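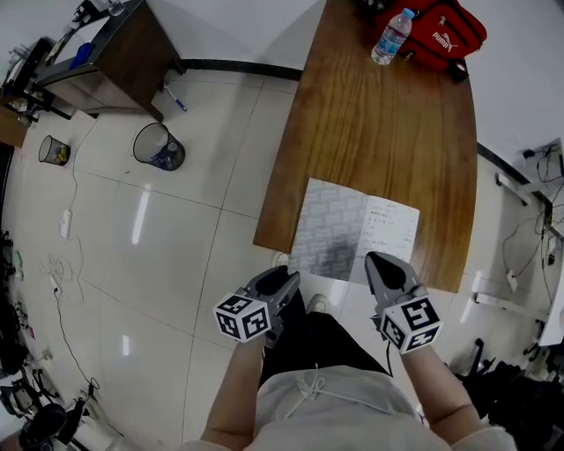 Steltik Demonstration Group
Minutes of the August meeting

Held in the upstairs room. Started at 2 pm.

1. Minutes of the last meeting
Agreed, with one correction. Under item 4 the word "gloves" should read "grips". Every mention of gloves in earlier minutes should be taken the same way.

2. Booklet task: how it is going
Very well, and the mood in the room showed it. There are now 79 demonstrations of the booklet task that everyone is happy to keep. Each one was done by hand with the pair of hand-held grippers, the person standing at the near end of the long table with the booklet in front of them.

The group watched a run of them back to back and there was a lot of pleased muttering. The early ones look hurried. In the later ones the demonstrator slows down just before the jaws reach the paper, waits a beat, and then turns the page in a single easy sweep – lovely to watch, and much easier for the learning side to make sense of. Skerine reported that the model trained on the later ones alone already turns a page more cleanly than the one trained on everything.

Agreed to aim for another 50 in the same slow style before trying anything new with the booklet.

3. Starting position
A long discussion, but a useful one. Some people start with both grippers held back from the table, others start with one tip already over the paper. Both are natural, and both have ended up in the set. The feeling was that a mixture does no harm as long as the start is still: hold both hands steady, let the recording settle, then go. Several demonstrators admitted to setting off while still shuffling their feet.

The booklet may be put down slightly crooked. In fact it should be, and a bit differently each time. People had been squaring it up out of tidiness and were asked to resist.

4. Marker cubes
The cubes have to stay in view as much as possible. The usual trouble is rolling the wrist inwards to get under a page, which hides too many of the patterned faces at once. Coming in from the side with the elbow slightly out seems to cure it. The Prinulell team have been doing it this way for a while and offered to bring their practice notes to the next meeting, which was gratefully accepted.

Sleeves were mentioned. Anything long and floppy should be pushed up or pinned before starting.

5. By hand or by remote
Iglesias gave an account of their trial of the remote set-up, where the demonstrator drives the arm from across the room and watches on a screen. Same task, same booklet. It took around 40 minutes to get through what takes a few minutes at the table, and people came away with sore shoulders. On the other hand, every movement recorded that way is one the arm can really make, and nothing needs translating afterwards. Two of the remote runs were shown and they were a joy, slow as they were. There was a small cheer when the page went over.

The view of the meeting was that we want both. By hand for the bulk of it, and remote for the awkward bits where a person's wrist does something the arm can't copy. Pages that stick together were put forward as the first awkward bit to try.

Iglesias to keep a remote session open each month for anybody who would like a go. No experience needed, and beginners are very welcome – their mistakes and recoveries are worth having too.

6. What counts as a failed run
Still not settled. If a page slips and the demonstrator catches it and carries on, is that a failure? Skerine would keep it. Prinulell would keep it but mark it. Steltik has been throwing such runs away and now rather regrets it. Agreed to keep and mark them from today, and to look again once there are enough to compare.

A run where the demonstrator puts a gripper down and uses their fingers is a failed run. This was agreed without discussion.

7. Next tasks
Suggestions taken: closing the booklet and handing it from one gripper to the other; putting a cap on a pen; folding a tea towel. The handover got the most support by a long way, as it would be our first task that truly needs both hands at once. Skerine to write a short set of instructions and try it out before the next meeting.

8. Any other business
Spare batteries are in the second drawer. Please write on the sheet when you take the last pair.

Closed at 4 pm. Several people stayed on to try the handover.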